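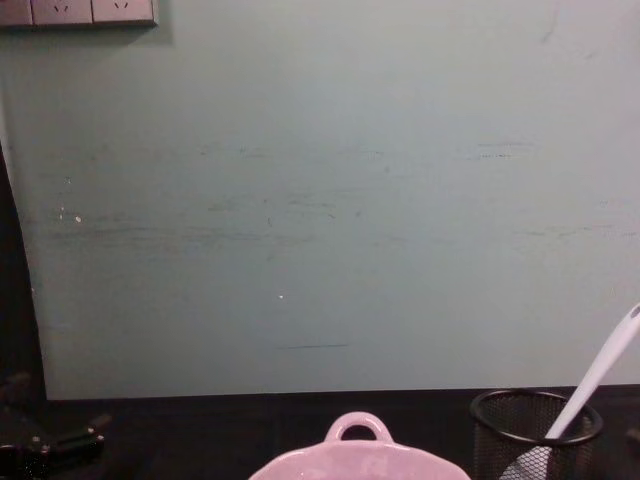

Most rented flats in Bedodlow are repainted between tenancies, and most of them don't need it. I managed lettings there for Lambrechts for 34 months and signed off more tins of paint than I care to remember. I now think the practice is a waste of money, and that tenants pay for nearly all of it.

The usual arrangement goes like this. A tenant hands back the keys on a Friday. Someone walks through with a checklist, finds marks in the hallway and writes "redecorate". A painter comes in, and 225 pounds goes from the deposit to cover a share of the work. The tenant can dispute it, but the process takes weeks and they usually need the money for the next place.

The law already allows for fair wear and tear. The trouble is that the phrase means whatever the person holding the checklist wants it to mean. I have seen a scrape behind a sofa called damage in one flat and wear in the flat upstairs, by the same clerk on the same morning. People live in homes. They carry bicycles through them and lean chairs against the walls. If a hallway is narrow, things will rub against it, and that has more to do with whoever drew the hallway than with whoever rents it.

Kyu-ri Won, who did the inventories with me, used to argue that fresh paint helps a flat let faster. I don't think our own records showed that. Flats in the Mevico building went in days whatever state they were in, while a newly painted basement near the bypass sat empty until June. Rent and location decided it. Viewers asked about the boiler, the bins and the phone signal. I can't recall one asking when the bedroom was last painted.

I would like to see a simple rule. Give paint in a rented home a life of 4 years, written into the contract, and after that let the landlord bear the whole cost. Before that, charge only for holes, stains and colours nobody agreed to. Some agents will say they do this already. A few do — Zerik was fair about it when I dealt with them — but it depends on who you happen to get, and a tenant can't find that out before signing.

Landlords would lose very little. They could wash the walls first, for a start. We skipped that step in nearly every flat I handled, and a bucket of sugar soap costs next to nothing.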